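Murner oval plate, white – quick review

Posted 5/12/21

Short version: good plate, bit heavy, buy two if you've got kids. Longer version below, typed while the pasta's on so bear with me.

We needed something for snacks. Party food, after-school stuff, the pile of biscuits that comes out when people turn up without ringing. Had been using dinner plates and they're the wrong shape for our table, which is narrow and always has somebody's homework on it. Wanted an oval. Wanted white. Didn't want to spend silly money. Looked at Mostby first but they only do the oval in a set of six and I've nowhere to put six. Went for the Murner in the end, single plate, ordered off Pavlović, came well wrapped in brown paper and far too much card.

First impressions. Very white. Brighter than our old ones, which look a bit cream next to it now, annoying. Plain, no pattern. Smooth curve all the way along the rim so no fiddly bits for crumbs to get stuck in. Little bear snacks look great on it, the brown stands out nicely and you can pile them up at one end and leave the other for dips or fruit or whatever.

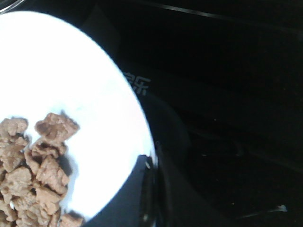 Does it hold enough for a children's party?
Depends on the party. For a handful of children it's plenty, if you top it up as you go. For a whole class you'd want two or three of them dotted about, otherwise they all crowd round the one end and it gets ugly.

Washing up. Goes in the dishwasher fine, though ours is a slimline and it has to go at the back on the bottom rack or it stops the arm going round. Found that out the hard way, whole load had to go through again. By hand it's a ten second job. Tomato sauce came off no bother. Beetroot took a soak. I've had it through up to 67 washes by my reckoning and there's no crazing and no grey knife marks yet, but we mostly use it for finger food so it's had an easy life.

Weight. My scales say 400 g with one biscuit left on it, so call it a touch under. Doesn't sound a lot but once it's loaded you do want both hands. My youngest can't carry it full. Older one can, slowly, tongue sticking out.

Stacking is the weak spot. Oval on top of round, never going to work, and it sticks out over the edge of the shelf in our cupboard. I bought a Gridness plate rack to stand it up in and that's sorted it, except the slots are a bit tight and it goes in with a scrape. Rack was more than I wanted to pay for bent wire if I'm honest. The plate itself was 19 quid, wich is fair. 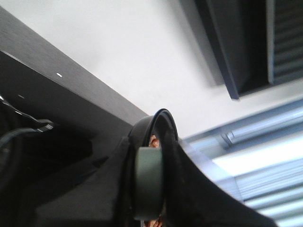 Slips a bit too, on a shiny table. The foot underneath isn't glazed and you'd think it would grip but no. I put a folded tea towel under it when the little ones are about. On a tablecloth it stays put.

Other things I've used it for – a small roast chicken (fits, but the juices go everywhere, the rim's too shallow), toast soldiers, a swiss roll, cheese. Cheese is probably the best use after snacks. Anything wet, use a bowl.

Haven't tried it in the oven. The leaflet says it can go up to a low heat but I've cracked plates that way before and I'm not risking it. Microwave's out for us as well, too long for the turntable, it bangs on the side and stops.

Delivery was quick. One email too many afterwards asking me to rate teh delivery.

Good: shape, colour, easy to clean, price.
Not so good: awkward to store, slides about, shallow rim.

Four out of five. Would be four and a half if it came with a proper lip. I'll be getting a second one before May for the birthday, and if they've changed the foot by then I'll come back and update this. Pasta's boiling over, got to go.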